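Re: [cell-users] Kodden picking kit, worth it for mixed bins?

On Wednesday a list member at Jitenis wrote:

> We are looking at the Kodden kit for a sorting cell. The parts are
> mixed hand tools and small plastic pieces, all in one open metal bin.
> The Skondham rep says it will run on our arm with no extra
> controller, and that the Mai software learns new parts on its own.
> Has anyone run it on something other than neat rows of the same
> part? Also curious how you handled the cables and whether the
> gripper gets into the corners.

We have had the kit since April, on loan from Skondham for the first part of that and bought after. It runs on a KUKA arm we already owned. I'll take your questions in order and then add a few things that are not in the data sheet.

No extra controller is correct, as long as you have a free network port and a PC that can be left on all day. The Mai software runs on the PC and sends targets to the arm. Setup took us two days. Most of the second day went into calibration, and most of that went into finding out that the calibration plate has to lie flat on the bin floor and not on the table. The manual says "work surface" and we read that the wrong way. If your bin has a worn floor with any bow in it, put a stiff sheet under the plate.

"Learns new parts on its own" is generous. You show it a part in different positions and it builds a model. The rep told us 20 views would be enough. For plain round parts that was fine. For a scraper with a shiny blade it was not, and we ended up with 166 before the picks were steady. The trouble is the blade. When the light hits it from above, the software sees a bright patch and guesses at the edges. We now tell it to pick scrapers by the handle only, which you can do by painting a region on the model. That option is under "advanced" and you have to turn it on.

Throughput on our mixed bin is 390 picks per hour with the default settings, measured over a full shift, counting retries as part of the time. A bin of one kind of part goes faster. We did not try to tune it much.

Corners are the weak spot. The sloped sides of our bin help, as small parts slide toward the middle, but anything long that ends up against the steep wall gets skipped. The software marks it as blocked and moves on, and after three skips it stops and asks for a person. You can raise that limit. I would not. When we set it to ten it kept coming back to the same part and nudging it farther into the corner.

Ring-shaped parts and rolls are better than I expected. It finds the hole and goes for the rim. Dark parts lying against each other are worse. Two black pieces touching are often taken for one, and it will try to close on the middle of the pair.

On cables, plan more time than you think. The kit comes with a cable set that is the right length for a small arm. On a bigger one you need the extension, and the extension has to be ordered separately. Leave a real loop at the wrist so the last joint can turn without pulling. We use zip ties near the wrist and along the forearm, plus a wrap of tape higher up. Our first loop was too small and it pulled a connector loose the first time the wrist went all the way around. Now it is large enough to look untidy, and you have to watch that it does not drag over the parts when the arm goes low. Kodden does sell a guide that bolts on to the forearm. I have not used it.

Clamp the bin. I know this sounds obvious, but the gripper does touch the walls sometimes, and a bin that moves a little will throw off every pick after that without giving an error. We use ordinary bar clamps and put tape on the table near the corner, so it is easy to see if anything has shifted.

Service has been decent. Skondham answers mail the same day. Replacement finger pads are a stock item, and they suggest changing them every 3000 cycles. Ours have lasted longer than that on plastic parts and not as long on metal ones with sharp edges.

Would I buy it again — yes, for mixed bins at low volume. For one part at high volume there are simpler options that need less setup. 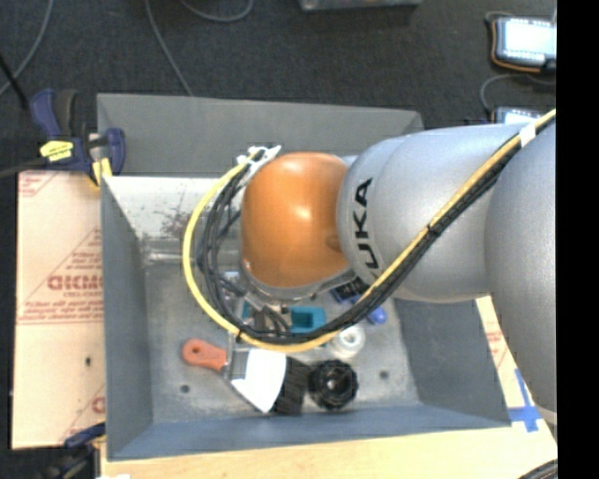

If you do go ahead, ask Skondham for a trial with your own parts in your own bin before you sign. The demo bin they bring has clean matte parts in it and everything works. Bring the shiniest thing you have and whatever you own that is black. I can send our settings file off list, along with the scraper model, if your version of Mai will read it.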